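Jestbridge dirt track pictures -- README

 It has 973 stills in it, all taken on 12th October, in full sun.

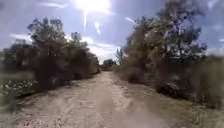
Files are numbered, but I shuffled them, so please don't read the numbers as a route. I threw out 27 near-duplicates first.

What I wanted was the ground: pale earth, little stones, the smoother strip you'd naturally walk on, and grass creeping in at the sides.
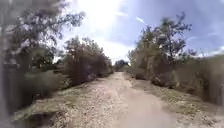
Labels are in a text file called Purves (my name for the format, sorry). There are 2 per picture -- one for the surface, one for the light.

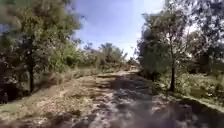
The light label is the shakier one! I kept changing my mind over what to call patchy shade, so check those before you lean on them. Fixes are very welcome.
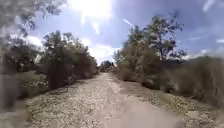

Pale, stony track with trees and tall shrubs on the left.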